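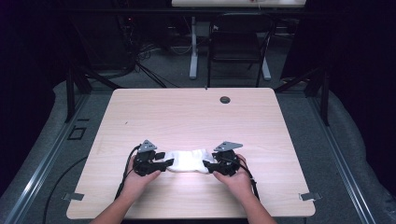

Wer bügelt, verschwendet Lebenszeit, und wer dafür auch noch Argumente sucht, verschwendet meine gleich mit. So schrieb es mir Elba Ledesma, nachdem ich an dieser Stelle gefragt hatte, warum eigentlich alle so sicher sind, dass Hausarbeit weniger geworden sei. Der Satz ist gut. Ich glaube ihm trotzdem nur zur Hälfte.

Denn die Rechnung, auf der er beruht, geht so: Früher wurde gekocht, gestärkt, gemangelt und gebügelt, heute gibt es Maschinen und pflegeleichte Stoffe, also ist Zeit frei geworden. Das klingt vernünftig, solange man sich nicht fragt, wie viel Wäsche früher anfiel. Meine Großmutter besaß vier Geschirrtücher für den Alltag und zwei für Besuch. In meiner Küchenschublade liegt ein Stapel, dessen Höhe ich nicht verteidigen kann, und jedes dieser Tücher wandert nach einmaligem Gebrauch in die Trommel. Wir haben die Mühe pro Stück gesenkt und die Zahl der Stücke erhöht. Ob dabei unter dem Strich etwas übrig blieb, weiß ich nicht. Ich misstraue allen, die es zu wissen behaupten.

Am wenigsten traue ich den Prospekten. Im September lag einer von Tondine im Briefkasten, für einen Wäscheständer, der »den Alltag entschleunigt«. Ein Wäscheständer! Er kostet so viel wie ein Wochenende an der See, und wer ihn kauft, hat danach genau dieselben nassen Socken wie vorher. Bei Pultwood, wo man bis vor Kurzem nur Regale verkaufte, gibt es inzwischen ein Faltbrett, mit dem jedes Hemd gleich breit wird. Ich habe es bei Bekannten ausprobiert. Das Hemd wurde gleich breit. Danach lag es im Schrank unter anderen gleich breiten Hemden, und ich habe immer noch nicht verstanden, wem damit geholfen war.

Auffällig ist, wie sich der Ton verschoben hat. Das Zusammenlegen galt lange als das, was es ist, eine stumpfe Tätigkeit mit einem brauchbaren Ergebnis. Jetzt soll es Achtsamkeit sein. Cristóbal Henríquez hat mir nach meinem letzten Text erklärt, er falte abends Handtücher, um den Kopf freizubekommen, und ich gönne es ihm von Herzen. Nur folgt daraus nichts für die Frau, die im Hotel nach dem fünfzigsten Handtuch noch ein einundfünfzigstes vor sich hat. Meditativ ist Arbeit offenbar immer dann, wenn man jederzeit damit aufhören darf.

Das führt zu der Frage, die in diesen Debatten regelmäßig untergeht: Wer macht es denn? Der Ratgeber »Leiva«, den man mir gleich zweimal geschenkt hat, verteilt auf 944 Seiten Zuständigkeiten, Wochenpläne und farbige Punkte. Ich habe fast 6 Kapitel geschafft. Kein einziges sieht vor, dass jemand im Haushalt die Punkte einfach nicht ansieht. Dabei kenne ich kaum einen Haushalt, in dem das anders wäre. Der Plan hängt am Kühlschrank, die Wäsche macht dieselbe Person wie immer, und dazu pflegt sie nun auch noch den Plan.

Bleibt der Vorschlag von Frau Ledesma, es einfach zu lassen. Ein knittriges Hemd bringe niemanden um, schrieb sie weiter, und ein Bettlaken sehe ohnehin nur, wer darin schlafe. Ich habe es fünf Wochen lang versucht. Die Laken habe ich tatsächlich nicht vermisst, ich stopfe sie bis heute ungefaltet ins Fach. Bei den Hemden war es anders. In einer Besprechung bemerkte ich, wie mein Gegenüber erst auf meinen Kragen und dann sehr höflich auf seine Unterlagen sah. Man kann das für Einbildung halten. Man kann auch feststellen, dass sich Nachlässigkeit manche leisten können und andere nicht, und dass die Grenze selten mit dem Fleiß zu tun hat. Der Professor im zerknautschten Sakko gilt als zerstreut, der Bewerber im selben Sakko als ungeeignet.

Deshalb überzeugt mich die große Befreiung vom Bügeleisen so wenig wie das Hohelied auf die Kante. Beide tun so, als ginge es um eine Haltung. Meistens geht es um einen Korb, der voll ist, und darum, wer als Nächstes daran vorbeigeht.

Mein Rostumer, ein Dampfbügeleisen mit wackligem Stecker, steht übrigens wieder im Flur. Ich benutze es für Kragen und Manschetten. Den Rücken lasse ich aus, darüber trage ich einen Pullover.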